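## 3. Test setup

The arm was built at home over one term, with printing done in the shared workshop at Lapiņa. Tarmo Koppel wrote the motor control code; I did the frame and the wiring. The base is clamped to a board so it can be moved between tests.

The target is a toy kitchen with a white countertop and a sink. The task is to move a cup from the countertop to the sink bowl. Reach was set at 418 mm after the first elbow bracket cracked in November.

The arm ran 192 trials with 3 grip settings. Most failures came from the wrist joint, which sagged under load.
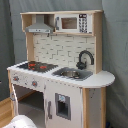 The sag was reduced with a stiffer spring and a lower speed limit. Cable routing at the shoulder still needs work.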